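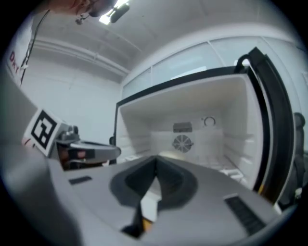
Every school robotics club should spend at least one season on chores. I say this as someone who loves a competition, and who has yelled herself hoarse at the Irwood finals more than once. But the most fun I've had as a club adviser came this year, when our students at Harnik put the arena robots away and went after the kitchen.

A fridge is a wonderful problem! There's a door that has to be swung open and kept out of the way, a rubber gasket all around it, a bright white interior that throws off your exposure settings, and shelves where small things hide behind bigger things. We work with hand-held grippers, so the students do the task themselves, jaws in front of them, and the recordings become the training data. By October they had 413 usable ones. The goal on the whiteboard says 1000, and I think they'll get there.

What I love is how quickly the talk changes. Nobody argues about motor torque anymore. They argue about how a person reaches for something round, and whether you should slow down before the shelf or after it (I have heard this one go on for 3 lunch periods). A kid who never touched the code last year turned out to be our best demonstrator, because she's patient and her hands are steady.

Some parents at Skiklow, our sister school, worry that this looks less impressive on an application than a trophy. Maybe so. I'd still take it - a student who has done the same small reach 88 times, and thrown out the sloppy ones, knows something real about how machines learn. Our friends in the Amato club are starting on cupboards next term, and we've already asked to swap recordings.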